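Virkombridge Robotics Software Group
17 Sep 2025 | Progress report to the Olaniyan Fund

Thank you, as always, for your patience with us over the summer. The Plornholm planner now runs start to finish in simulation on the bottle task, and we're very glad to be able to write that sentence at last! The arm, the table, the bottle and the red-and-white target all load from a single settings file, so a new setup takes minutes (it used to eat an afternoon).
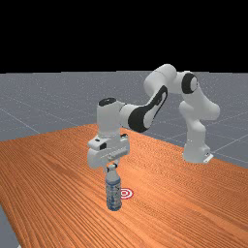 We ran 891 trials in September, and 687 of them met the placement goal. Most of the rest went wrong in the grasp, where the planner trusted its first guess at the bottle's pose for too long. We've added a second pose check just before the fingers close -- a small change in the code, though it took us a good while to agree on where it should live. 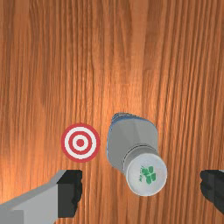 Bottles lying on their sides are still our weak spot, and the view from the gripper is where we hope to gain the most. The next release of Stukia, our logging tool, will save that view with every planned path, and we'd like 30 more hours of computing time to retrain on it. The two remaining milestones stay as they were in the proposal.

Recent reports
Stukia: replaying failed grasps
Plornholm planner: notes on speed limits
Summer update to the Olaniyan Fund

This site uses cookies to remember your settings. Accept | Manage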